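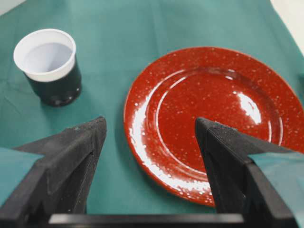

Minutes — Dolov grasp planning meeting, May

Present: Arne Janssen (chair), Lutz Lenz (minutes)
Place: Flurnen, small meeting room, 14:00

1. Minutes of the last meeting
Accepted with one correction: the logging rate belongs to Bayram and was written under Dolov by mistake.

2. Perception
The bright reflections on the red plate still disturb the segmentation. In the wrist view the white glare in the well is sometimes cut out as a separate object. Arne proposes to mask saturated pixels before the rim is fitted. Lutz would prefer to change the exposure first, and will try both on the same 200 recordings.

3. Planner
The time limit for one plan stays at 24 ms. Lutz asked for more, but Arne wants to see the profile first. When a mug stands beside another one, the approach cost must include the neighbour — at present only the target is included. The test with two mugs above the plate is now part of the regression set. 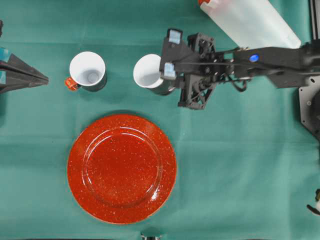
Noted by Lutz Lenz, Mamard software group

4. Tooling
The Bayram viewer becomes slow after 3,000 messages. Arne has found that old transforms are not deleted. The correction is in review. Labelling: 1,060 images are finished, the rest waits for the new class list.

5. Actions
Arne: glare mask, review of the viewer correction.
Lutz: exposure test, planner profile, class list.

6. Any other business
The names of the launch files should be the same in both repositories. Postponed to the next meeting.

Closed at 15:10.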